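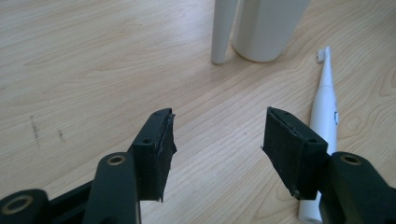

Haruna, 20th March

Toothbrush and counter stuff: quick answers

Same questions keep coming in so here they all are. Will add more when theres time.

Can I leave my electric toothbrush lying on a wood surface?
For a bit, sure. Dry it first. Water runs down the handle and sits under it, and wood marks fast. Overnight, no.

Mine already has a white ring. Ruined?
Probably not. Let it dry out 2 days, then a little oil on a soft cloth. Still there? Light sanding, oil again.

What about toothpaste drips?
Damp cloth, right away. Dried on ones come up with warm water and a plastic scraper. No bleach, no scrub pads.

How do I clean the gunk at the base of the brush head?
Pull the head off. Rinse both parts, wipe the metal pin, leave them apart till dry. Once a week is plenty.

How often do I change the head?
Every 3 months. Sooner if the bristles splay.

Does the Plorer cup fit a fat handle?
Most of them. Measure the widest part before you order, we dont take back used cups.

Zondon tray or Mavitow tray?
Zondon has a lip, so drips stay in. Mavitow is flat and easier to wipe. For wood get the Zondon.

Can I stand the brush up on its own?
Depends on the base. Some tip over if you so much as look at them. Put it in a cup.

Is the Mavitow back in stock?
September. The last 700 went quick, sorry.

Where's my order?
Check the link in your shipping email frist. No link after three days, write to us.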